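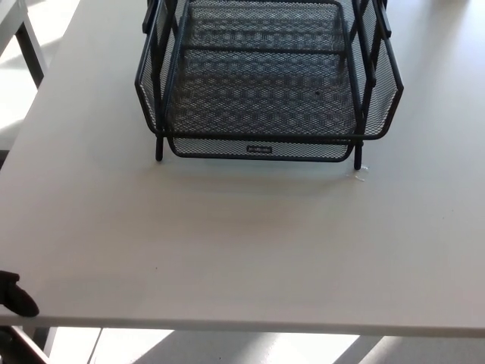 Our project began with a box of old linoleum blocks and a question from our instructor, which was whether a printed pattern could still feel handmade once it had been repeated across a few yards of cloth. I had taken the surface design elective mostly to fill a gap in my schedule, and I will admit that I expected to spend the term making tea towels. What I ended up with was a small collection of block-printed cotton called Amundsen, and a habit of looking for repeats in everything. A black mesh letter tray on a white table has a perfectly good one in it, all those little openings marching along in rows, and I drew a whole sketchbook page of diamonds from mesh like that before I understood why they looked so flat on paper. The drawing was too even. Mesh gets its charm from the light coming through and going patchy, and my pencil had left all of that out.

I want to thank the Geden Print Studio for giving our class its bench space on so many afternoons, and for being patient with people who did not yet know how to clean a brayer properly.

What I set out to do

The assignment asked each of us to design a repeat pattern, cut it as a relief block, and print enough fabric to make one finished object. We could choose any theme. Mine was winter windows, by which I meant the shapes frost makes in the corners and the way a lit room looks from a cold sidewalk. I planned three blocks: a large one for the main motif, a smaller one for filling the gaps, and a narrow border block that I dropped in the second week and do not miss at all.

My budget was small, so I bought one bolt end of unbleached cotton from Zuven and promised myself I would not buy more. There were 11 yards on it, and I used every bit, including the crooked piece at the end.

Cutting the blocks

I had only ever cut one block before, a pear, in high school. Linoleum gets stiff in a cool room, and the studio is a cool room. Somebody at the next bench showed me how to warm the block on a heating pad for a few minutes before cutting, and the difference was so great that I went home and told my roommates about it at dinner. They were very polite.

The main block took me 5 sessions. I transferred the drawing with graphite paper and cut the fine lines first with the smallest V-gouge, and then cleared the large areas with a wide U-gouge. If I were doing it over I would clear less. The little ridges that stay behind in the cleared areas pick up ink and print as a sort of chatter around the motif, and at first I trimmed every one of them away. By the second block I had grown fond of the chatter and was leaving it in on purpose — you can tell which yardage came first by how bare it looks.

Getting the repeat to work

This was the hardest part of the whole project, and it is where most of my notebook went. A straight repeat, with each print sitting directly beside and below the last, made stripes that I had never drawn. The eye runs the empty spaces together. I tried a brick repeat next, shifting every other row by half a block, and the stripes turned into diagonals, which I liked better but still found pushy.

In the end I used a half-drop and turned every second block upside down. I tested it on newsprint taped to the wall and looked at it from across the room with my glasses off, which is a trick from our textbook and works very well if your eyesight is as bad as mine. The gap-filler block went in last, by eye, wherever a hole seemed to want something.
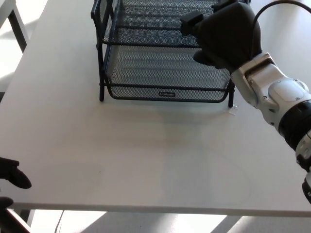

Ink and color

I used Grirance fabric ink in two colors, a deep blue and a gray that I mixed myself from the blue, white, and a very small amount of brown. Mixing enough for the entire run was a lesson in itself. My first batch of gray ran out with a third of the cloth still blank, and the second batch came out warmer. I could see the join from the doorway. After some sighing I printed a few stray gap-fillers in the warm gray back over the earlier section, so that the change looks gradual, and when I hung the cloth for critique the first thing people mentioned was how nice the shift in color was. I did confess.

I kept a tally on the wall as I went. The main block was printed 481 times and the filler 114 times, and my right shoulder can confirm both figures. For pressure I began with a rubber mallet and switched to simply standing on the block, which is slower but gives a far more even print on cotton.

The finished object

I had planned a quilt cover and made a pair of curtains. The pattern is about windows, after all, and the cloth is thin enough that daylight comes through it and softens the blue. Hemming took a full evening. The crooked end piece became a drawstring bag that holds my gouges.

What I would change

I would wash the cotton twice before printing, because it shrank a little after the ink was set and the half-drop is now slightly squashed from top to bottom. I would mix twice as much gray as I thought I needed. I would also mark the cloth with chalk lines from the very beginning, since my first few rows wander off to the left by almost an inch and I spent the next several rows coaxing them back.

I would like to try the same blocks on paper next, with an oil-based ink and a proper press, to see how much of the softness comes from the cotton and how much was in the cutting. There is a spot on the press schedule in July, and I have put my name down for it.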